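January 18, 2026
Hadano cleaning claims need proof, says tenants' group

Catemach tenants have asked Wirkero to show why its new cleaning contract costs 19 per cent more.

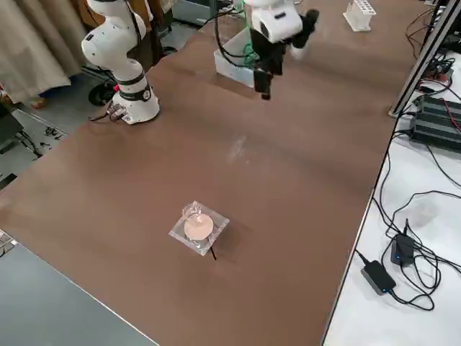

A large brown tabletop.

"We were promised fresher stairwells in October and I still can't see the difference," said Philomena Fiadzo, for the group. Wirkero has answered 2 of 29 questions.
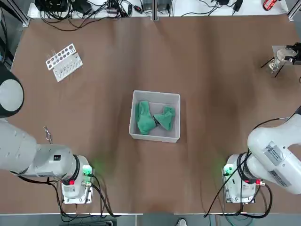 Green cloths in a white plastic bin.

The group wants full invoices before any fee is agreed.

Contact: Mawuli Ackah, Catemach Tenants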